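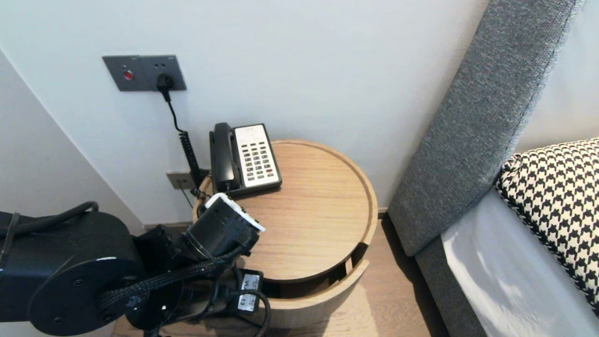
> How early do we need to book the guest house in Honddale for the March choir weekend?
> Aarne Karppinen

Four weeks ahead is plenty, Aarne, and I'd be glad to ring them for you if you'd like, I always enjoy a chat with the Kárason family anyway.

While I'm writing, a few other bits for everyone. We have 12 singers signed up so far and almost 106 dollars left over from the bake sale, so I thought we might put that toward the bus from Ollen (it was so cold in those cars last time!). Altos, please bring the green folders, and if you still have one of the Lindia songbooks at home, do have a look on the piano or under it, that's where mine was. Supper is at 6:30 and there will be soup, and my sister's rye bread if I can talk her into it.

Warmly,
Marit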